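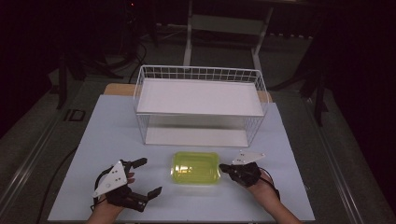 厨房小图集:绿盒子和白网架

拖了好久的厨房收纳图集终于来啦!本来说五月就要发的,结果那阵子柜子翻得乱七八糟,东西摊了一屋子,自己都找不到酱油在哪儿,就一直赖到现在。图不多,话比较多,嫌我啰嗦的朋友直接往下划就好,哈哈。

先交代一下背景。我家厨房很小,真的很小,两个人在里面转身得先打招呼。吊柜是上一任房东留下来的,层板间距特别大,碗放进去上头空出一大截,叠高了又怕倒。所以这几年我对“能把一层变成两层”的东西完全没有抵抗力,看见就想往家搬(家里人已经不想评论了)。

【白色铁丝网架】

一上一下两层白板,外面围着细铁丝格子,前面敞开。我喜欢前面敞开的,拿东西直接伸手,不用把上面那层先搬开。

这个架子是在Lakside那家杂货铺买的,当时货架最底下就剩一只,标签上写着80块,我蹲在那儿想了半天。贵倒不算贵,主要是家里已经有一个木头的了,买回去肯定要被念。后来还是抱着结账去了,坐公交回家的一路上它硌了我一路的腿。

上层我打算放盒子,下层放小碟子和杯垫之类扁的东西。之前试过反过来,盒子放下层,每次拿都要弯腰歪着头看,烦得很,用了一个星期就换回来了。铁丝格子的缝还可以挂S钩,量勺、漏斗、开瓶器统统挂上去,抽屉一下子就松快了。不过钩子别买太大的,我第一次买的那种粗钩根本卡不进去,现在挂在阳台晾抹布。

擦架子的话,细铁丝最怕攒油灰。我的办法是拿旧牙刷蘸小苏打水,一格一格刷,刷完冲一遍,倒扣在毛巾上晾着。要是放在灶台边上,就得勤快点,放柜子里的话可以偷懒,想起来再弄。

【黄绿色保鲜盒】

圆角、半透明的黄绿色,光一照亮亮的,放在白架子旁边颜色特别跳!我挑颜色从来不讲道理,看见这种青柠色就走不动路。朋友都说厨房要统一成白色才显得整洁,可是全白的厨房我待久了会困,总得有一两样东西让人一开柜门就觉得精神。

盒子是Marchal那边的周末市集上淘来的,摊主大姐特别会聊,从盒子聊到腌黄瓜,又从腌黄瓜聊到她家阳台的番茄,我站着听完才想起来还没付钱。

这种盒子我主要用来装三样东西:切好的水果、隔夜的米饭、还有一堆不知道归到哪里的小零碎(橡皮筋、封口夹、外卖送的酱包)。装零碎最好用,因为半透明,不贴标签也大概看得出里面是什么。以前我用过那种完全不透明的罐子,漂亮是漂亮,结果三个罐子里装的都是红糖,我还一直以为自己没红糖了,一直买,一直买……

装饭的话要等凉透了再盖,不然盖子里面全是水珠,第二天饭是湿的,炒出来一坨。装咖喱就算了吧,浅色的塑料碰上姜黄基本没救,我有一个旧盒子就是这么变成橘色的,晒了一个夏天也没晒回来,现在拿来装洗碗海绵。

【盒子近看】

边沿那一圈颜色最深,壁和底就淡得多,能隐隐约约透出下面的白。盒底还有一圈一圈的台阶线,反光的时候挺好看的。

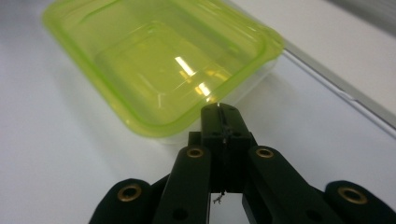

有位读者在上一篇底下留言说,她家的塑料盒用久了总有一股味儿,洗洁精洗多少遍都没用,后来是撕了几张旧报纸揉成团塞进去,盖上盖子放了24小时,第二天味道就淡了;她还提醒大家报纸一定要干的,湿的反而更糟,还有盖子上那圈胶条要拆下来单独洗,很多味道其实是藏在那里面的。

这个办法我回去试了,拿装过泡菜的那个盒子试的,确实淡了不少!没有完全消掉,但是装点心已经不会串味了。胶条那个提醒也太及时了,我那圈胶条拆下来的时候,怎么说呢,不想描述了。大家今晚都去拆一下吧。

还有人问盒底那种一层层的台阶会不会难洗。说句实在话,是比平底的麻烦一点,台阶的拐角容易卡米粒。我的习惯是吃完先倒点温水泡着,去把别的碗洗了再回来,一抹就掉。千万不要拿钢丝球,透明塑料一刮就是一片白毛毛,再也亮不回来了。

【怎么摆进柜子】

我摆柜子之前喜欢先把东西拿到桌上比划一遍,架子放好,盒子横着放、竖着放、侧过来放,都试试,觉得顺手了再往柜子里搬。直接在柜子里试太费腰了,而且光线暗,摆完退后一看才发现歪的。

桌上最好先垫一块板子或者旧桌布,铁丝架的脚拖来拖去容易留印子,木头桌面尤其心疼。我家那张桌子的右下角就有两道,是搬面包机的时候划的,每次吃饭都能看见。

盒子空着的时候我是套着收的,大的套小的,盖子另外竖起来插在文件夹架子里,跟插唱片一样,要哪个抽哪个。以前是盖子和盒子配好对收,看着整齐,可是太占地方了,小厨房经不起这么奢侈。网上有人说盖子竖着放会变形,我放了大半年,暂时没看出来,有变形了再来跟大家汇报。

【顺便答几个老问题】

架子能承多重?我没称过,平时上层就放盒子和几只碗,铸铁锅我是不敢往上放的。

Kurlow那家店还有没有卖类似的?上回路过看到过一款灰色的,比我这个矮,要100块,我没买,所以好不好用不知道。想要的朋友自己带把尺子去量,柜子里的净高一定先量好,记得把合页那一块也算进去,我就是吃过合页的亏。

Kakholm的抽屉分隔板那篇什么时候写?在写了在写了!抽屉还没收拾出来,里面的擀面杖卡住了,每次只能拉开一半。等哪个星期天有空,把它整个拆出来再拍,到时候跟刀具那部分一起放。

想看冰箱里怎么放这些盒子的也可以留言,不过得给我点时间先清一清冷冻室,里面有一包饺子我已经不太敢认了。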